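Small-batch sewing in Drarirdale: questions for the production lead at Umero

Umero runs a shared cut-and-sew floor in Drarirdale, where small clothing and home goods labels book machine time by the shift. The shop opened its second line in April. We spoke with its production lead on 5 June 2025 about minimum orders, scheduling and the problems that slow down a first run.

The floor has 14 sewing stations and 2 cutting tables. Most clients order between one and three styles at a time. The minimum is 300 pieces per style, and the upper limit for a single booking is 3000.

"Under 300 the marker and setup time costs more than the sewing," the production lead said. "Over 3000 I have to block out the other clients, and then the shared model stops working. Those jobs go to Marquez, across the river. They have the spreading equipment for it."

Asked what a new label should bring to the first meeting, the lead listed a graded pattern, a sewn sample and a bill of materials with supplier codes. Sketches are accepted but are billed as development work. Pattern files need seam allowances marked on every piece, and notches have to match between pieces before anything is cut.

"We check notches first. If the sleeve and the armhole disagree, the file goes back the same day."

Scheduling runs on a system called Grirketari, which the shop adopted when the second line was added. It assigns stations by operation – overlock, lockstitch, coverstitch, bartack – and shows clients which step their order has reached. The lead described it as adequate. Thread changes still have to be entered by hand, and the system does not account for them in its time estimates.

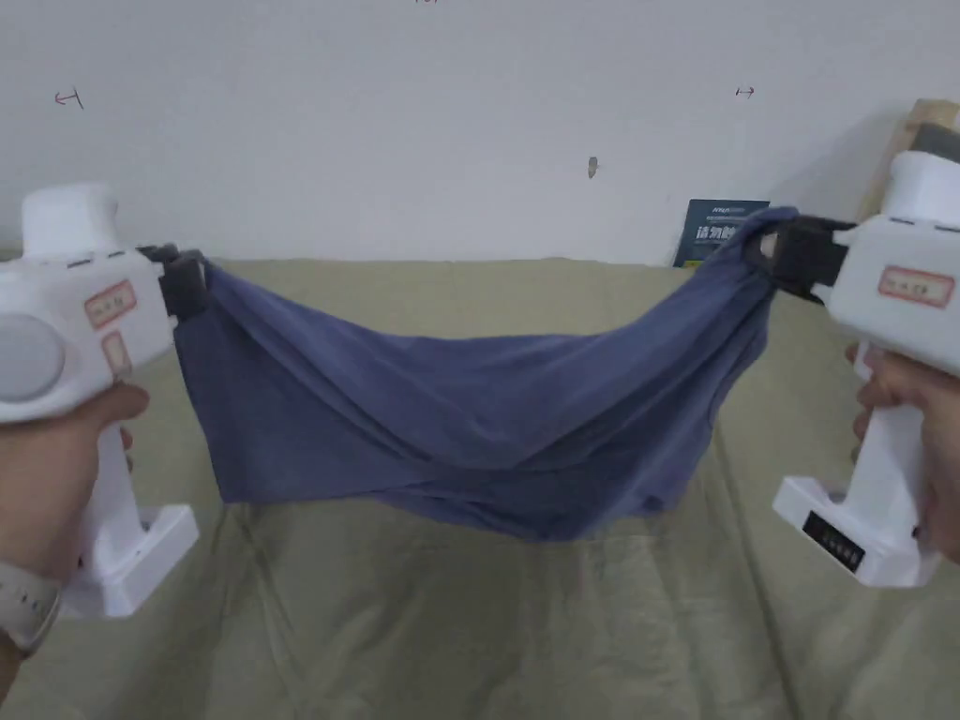 Fabric is the most common source of delay. Clients often approve a color from a small swatch and see the full width only when the roll arrives. The lead asks them to hold up a larger piece by its two top corners and let the middle drop, as with the slate-blue cloth here, where the upper edge sags in a shallow curve and the folds run on the diagonal. "A swatch that size tells you the color. It doesn't tell you how the cloth hangs, and the hang decides the hem." Knits are left unrolled overnight before cutting, and the shop adds that time to the quote.

On price, the lead would not give a standard rate. Quotes are built from timed operations on the sample, plus trim handling and packing. Rework caused by a pattern error is charged to the client, and rework caused by the floor is not.

The shop plans to add a buttonhole machine next. Until it is installed, orders with more than four buttonholes per piece are sent out for that step, and clients should allow an extra week.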